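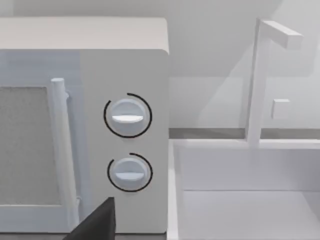
How to Survey a Hedgerow for Nesting Birds

A hedge survey takes one morning and very little equipment. You need a notebook, a map of the field, a tape measure and a pair of binoculars. The method below is the one used on the Rullow farms, where 18 hedges are walked every spring.

Before you go

Ask the landowner for permission and find out when the hedge was last cut. Mark the hedge on your map and split it into sections of 200 feet. Give each section a number. Short leftover pieces at the end can be added to the last full section.

Walking the hedge

Start within an hour of sunrise, on a day with light wind and no rain. Walk slowly along one side, far enough out that you don't brush the branches. Stop in the middle of each section for five minutes and write down every bird you see or hear, and what it is doing. Singing, carrying food and alarm calls each get their own column.

Do not part the branches to look for nests. If a bird keeps calling at you, move on — you are probably too close.

Recording the hedge itself

On the way back, note the height and width of each section, the main shrubs, and any gaps wider than three feet. Gaps matter for the birds that feed along the base, so measure them even where grass has filled in.
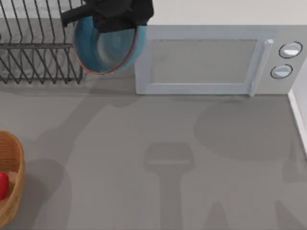 Nouhaila Sqalli wrote in to say that she walks the Forsberg hedges twice, once from each side, and gets different birds on the shaded side. If you have time for that, keep the two walks on separate sheets and don't add the totals together.

After the survey

Copy your notes out the same day. For each section, list the species and the strongest sign of breeding you recorded. A male singing in the same section on two visits counts as a probable territory. A single song counts only as possible.

Repeat the survey two more times, at least ten days apart, using the same route and starting at the same end. Keep the map — next year's sections should match this year's.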